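Griffplanung in der Kiste: Kollisionsgeometrie und Arm-Maske einrichten

Schön, dass ihr bis hierher durchgehalten habt! Im ersten Teil haben wir Dirine installiert und die Kamera kalibriert, jetzt kommt der Teil, auf den ich mich beim Schreiben am meisten gefreut habe: Der Planer soll lernen, wo die Kiste aufhört und wo der Arm anfängt. Nehmt euch dafür ruhig einen Nachmittag, am besten mit Kaffee.

Schritt 1: Die Kiste modellieren

Legt in der Szenendatei vier Wände und einen Boden als einzelne Quader an. Eine fertige Kistenform gibt es zwar auch, aber sie rechnet mit senkrechten Wänden, und bei schrägen verschenkt ihr damit Platz in den Ecken. Messt die Neigung lieber selbst nach. Als Sicherheitsabstand tragt ihr zunächst 38 Millimeter ein, das ist großzügig und lässt sich später verkleinern. Vergesst bitte nicht, was außen am Rand sitzt! Klemmzwingen bekommen je einen eigenen Quader, sonst plant euch Dirine fröhlich eine Bahn mitten hindurch.

Schritt 2: Den Arm aus dem Kamerabild nehmen

Die feste Kamera sieht natürlich auch den Roboter, und was zum Roboter gehört, darf nicht als Greifobjekt in der Segmentierung landen. Aus den Gelenkwinkeln rendert Dirine eine Maske, die ihr unter „Selbstfilter“ einschaltet. Das klappt beim Arm selbst prima, die Kabel kennt das Modell aber nicht. Apolline Bailly hat mir dazu den besten Tipp gegeben: die Maske um 32 Pixel aufweiten und für die große gelbe Kabelschlaufe am orangen Gelenk zusätzlich ein Polygon zeichnen. Alles, was darunter hervorschaut, etwa die roten Teile, gilt dann als verdeckt und wird erst einmal nicht angefahren. Becher, Apfel und das weiße längliche Ding links der Schlaufe bleiben dagegen als Kandidaten erhalten. 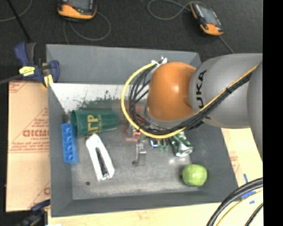 Schritt 3: Testlauf ohne Bewegung

Startet den Planer mit der Option „nur simulieren“ und schaut euch die vorgeschlagenen Griffe in Ruhe an. Liegen welche auf dem Kistenrand, stimmt meist die Höhe des Bodens nicht. Springen die Vorschläge von Bild zu Bild, setzt den Zeitfilter auf 2 und probiert es noch einmal. Bei glänzenden Dosen hat die Tiefenkamera gern Löcher, da hilft das Auffüllen im Menü „Tiefe“.

Wenn alles passt, speichert die Szene unter einem neuen Namen ab. Im nächsten Teil hängen wir dann die Bahnplanung dran, und Clotilde Gautier steuert ihre Einstellungen für enge Kisten bei.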